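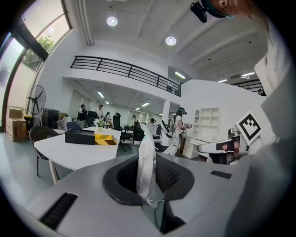 Ticket 2839 — Skorketti icon set: strokes render blurred at small sizes
Status: Resolved
Component: Export / SVG
Reported by: Serpil Erdem

Last updated: Monday, 4:40 PM

Report
Icons exported from the Skorketti master file look soft in the Peltix dashboard at 16 px. The same icons are sharp at 32 px. Affected set: outline style only. Filled style is fine. Seen in two browsers on a standard-density display. Not reproduced on a high-density laptop screen.

Steps to reproduce
Open the dashboard on a standard-density display. Set sidebar density to Compact. Compare "Archive" (outline) with "Archive" (filled).

Log
Checked the browser zoom first. It was at 100 percent, so scaling is not the cause.

Opened the exported file in a text editor. Path coordinates in the outline set end in .497 where .5 is expected. A 1 px stroke centered on .5 fills one pixel column. At .497 it spills slightly into the next one, which is visible but does not explain all of the softness.

Compared against the September export. Coordinates there are clean. Between the two exports the artboards were moved to the Gronduvov template, which uses a 40 px grid with a 4 px margin. The old template used a 32 px grid. Icons were resized to fit and strokes were scaled with them, so a 1 px stroke at final size is now 0.8 px. This accounts for the rest.

Tried raising export precision from two decimals to four. No change, as the offset is in the source.

Tried shape-rendering: crispEdges in the stylesheet. Straight edges improved, curves became jagged. Reverted.

Fix
1. Restore the 32 px artboards for the outline set.
2. Turn off "Scale strokes with object" before pasting.
3. Snap all anchor points to the half pixel.
4. Export again and replace the sprite file.
5. Clear the Dursun asset cache — the old sprite is served until this is done.

Result
Serpil Erdem confirmed sharp rendering at 16 px in both browsers. "Refresh" still looks a little heavy on the left side of the arc. This is in the original drawing and has been moved to a separate ticket.

Open item
Template notes still list 40 px as the default grid for all icons. Needs a line on the outline set.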